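# Cahier d'essais : plaques à pâtisserie, série B

17 septembre 2021. Four 2, sonde à mi-hauteur, chaleur statique. 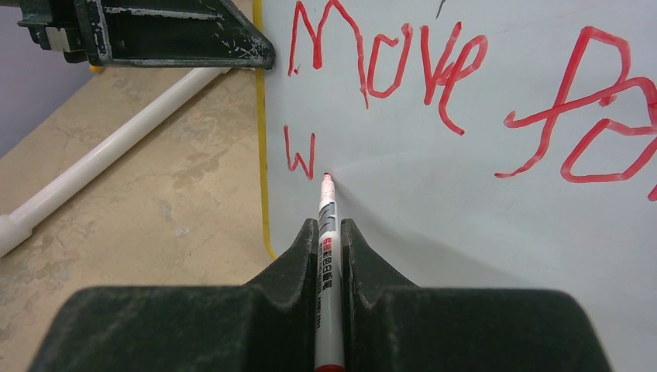 Reprise de la comparaison des plaques Leretti et Brillus, interrompue en avril quand le joint de porte du four a lâché. Les valeurs d'avril ne sont pas reprises dans le tableau : la dérive à vide était trop forte pour qu'on puisse en tirer quoi que ce soit. Je garde le même protocole, à l'exception du papier cuisson, supprimé. Il masquait l'écart entre les deux revêtements.

## Matériel

- Leretti, acier émaillé, bords bas
- Brillus, aluminium anodisé, fond plat
- Bravo, acier bleui, culotté deux fois avant l'essai
- Pâte sablée de référence, lot unique préparé la veille par Begoña, abaissée à la règle

Balance tarée avant chaque pesée. Pas de graissage sur Brillus ni sur Leretti. Film d'huile essuyé au chiffon sur Bravo, comme le demande la notice.

## Déroulé

Préchauffage long, plaque hors du four. Enfournement sur la grille du milieu, porte ouverte le moins longtemps possible. Cuisson 12 min, puis repos de 2 min sur grille avant décollage. Ordre de passage : Brillus, Leretti, Bravo, puis le même ordre inversé.

| Plaque | Coloration dessous | Décollage | Déformation |
|---|---|---|---|
| Brillus | claire, régulière | net | néant |
| Leretti | moyenne, plus foncée au fond du four | spatule nécessaire aux angles | coin avant gauche soulevé à chaud |
| Bravo | foncée, régulière | net | néant |

Le deuxième passage confirme le premier pour Brillus et Bravo. Pour Leretti, la zone foncée s'est déplacée quand j'ai tourné la plaque d'un demi-tour : elle suit la plaque, donc ce n'est pas le four. Sans doute une épaisseur d'émail inégale. À vérifier au comparateur sur un second exemplaire, si Voltiston en livre un.

Le coin soulevé revient à plat au refroidissement. Claquement audible à l'enfournement les deux fois. Sur un biscuit roulé, ce serait gênant : la pâte liquide partirait vers le coin opposé. Sur du sablé, aucune conséquence mesurable.

## Essai annexe, meringues

Demandé par Severino pour la fiche « cuissons lentes ». Four à 100 °C, porte fermée, 20 coques par plaque, pochées à la douille unie. Brillus et Bravo seulement.

Bravo : coques sèches dessous, se détachent seules. Légère teinte grise sur la base de deux d'entre elles, côté bord. Culottage insuffisant à cet endroit, ou huile en excès. Je penche pour l'huile.

Brillus : base encore collante au centre à l'heure prévue, remises au four. Correct ensuite. Il faudra indiquer deux durées dans la fiche, ou prévoir un papier pour l'aluminium.

## Nettoyage

Brillus à la main, éponge douce. Ne pas mettre au lave-vaisselle, l'anodisation blanchit (déjà vu sur la série A). Leretti : trempage court, les résidus de sucre partent sans frotter. Bravo essuyée, séchée au four éteint, huilée. Rangée debout, à ne pas empiler sous les autres.

## À reprendre

- Refaire Leretti avec préchauffage de la plaque dans le four, pour voir si le claquement disparaît.
- Biscuit roulé sur les trois plaques, même masse d'appareil.
- Begoña signale que la règle de 3 mm a du jeu à une extrémité. La remplacer avant le prochain lot, et mesurer l'épaisseur des abaisses restantes au congélateur.
- Étalonnage de la sonde : certificat à retrouver. Severino pense qu'il est dans le classeur des anciens moules à cake.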